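3.2 What people told us about shared desks

I went into this part of the study expecting grumbling about noise, and I got some, but mostly people wanted to talk about where they put their stuff. We had 110 diary entries from the Doltach site (all handwritten, bless them) and bags, chargers and coats come up over and over. 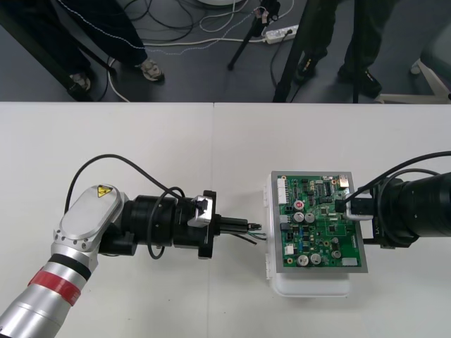
Réka Lengyel and I coded the entries separately and then sat down to argue about them. We fought longest over the word "mine" – I had it down as ownership, she read it as habit, and in the end we kept both codes. People who sat in the same spot through October called it theirs even when the booking system said otherwise.

Jollside was different. The desks there are booked by the half day, and the diaries are full of lovely little tricks for holding on to a place, like a cardigan left on a chair over lunch. I've done it myself!

Figure 3. Shared work surfaces.

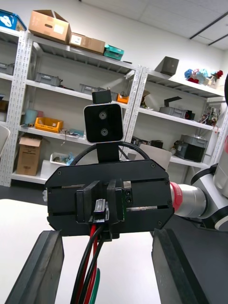

Kanini Chege
We dropped half-day booking last spring and the cardigans stayed. Did you ask how long people had been on the team?

Ho-yin Hsiao
Would love to see the code list for "mine". Is it in the appendix?

Rosalba Gentile
Section 3.2 is my whole office, coats included.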